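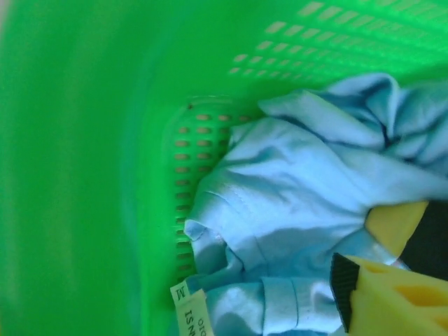 *Light blue garment in a green laundry basket.*

**Mustden tenant laundry fund - progress to July**

We have spent 1,897 of the grant so far. The largest item was 700 for plumbing at the Skavlow building, paid to Rutkowska on completion. Ten households have signed up for the evening slots, four more than in spring.

The drain survey is behind. Santino Núñez has asked for a second quote and

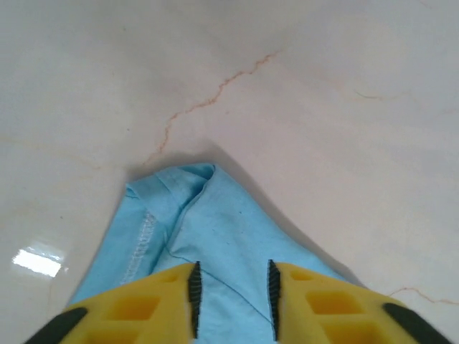
expects it before the next report. Until then the second washer stays in storage.

Soap costs are level. We'd like to move 700 from signage to repairs.

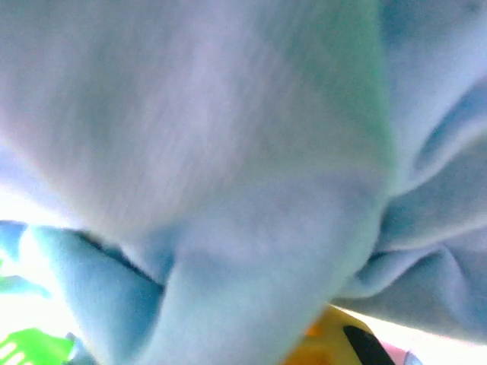

Wanda Czerwiński would hold that money back until the drain quote is in, and asks that the evening slots run to 10.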